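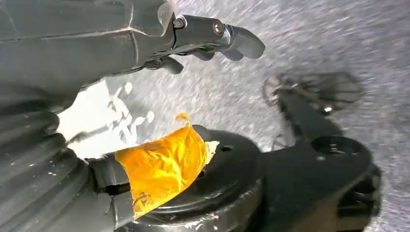
Wrist view, gripper and ribbed bellows.

Pliltetti Stair and Steps Inventory

Version 4. Last updated Mar 25, 2026.

Pliltetti is a dataset of public outdoor stairways in hillside neighborhoods. It covers stairs that connect two streets, stairs that end at a dead-end street, and stairs left over from streets that were drawn on a plat and never graded. Private stairs and stairs inside parks are left out unless they are the only walking route between two addresses.

Contents

stairs.csv – one row per stairway
landings.csv – one row per landing, joined on stair_id
outlines.geojson – footprint polygons, WGS 84
notes.txt – free text from the survey sheets, lightly edited

Main fields in stairs.csv

stair_id: text, stable between versions
name: posted name if there is one, otherwise blank
material: concrete, brick, stone, wood, metal, mixed
rise_m: height from bottom tread to top tread, in meters
flights: integer
handrail: none, left, right, both, center (facing uphill)
platted: yes, no, unknown
status: open, closed, removed

Sources

Alignments were traced from the Skokudent plat scans and then checked on foot. The Hughes district was surveyed in July, when tree cover hides much of the upper flights, so outlines there may be off by up to 11 meters. Other districts were walked with leaves down. Where the plat and the ground disagree, the ground wins and the plat line is kept in outlines.geojson with kind set to "paper".

Known problems

Mixed material is overused. A brick stair patched with concrete should be coded brick, but older rows were not fixed.
Seven stairways have no rise_m value. They were fenced off at the time of survey.
Closed and removed are not always easy to tell apart when the treads are buried. Treat both as not passable.
Names are copied as posted, including misspellings.

Loading

All text files are UTF-8 with a header row. Blank means not recorded; zero means measured and found to be zero. The Prikico viewer reads the folder as is. It draws outlines as simple lines when zoomed out past 200 meters per inch – this is a display setting and does not change the data.

Changes since version 3

Split landings into their own file.
Added "center" to handrail.
Dropped the condition score, which was not applied the same way from one district to the next.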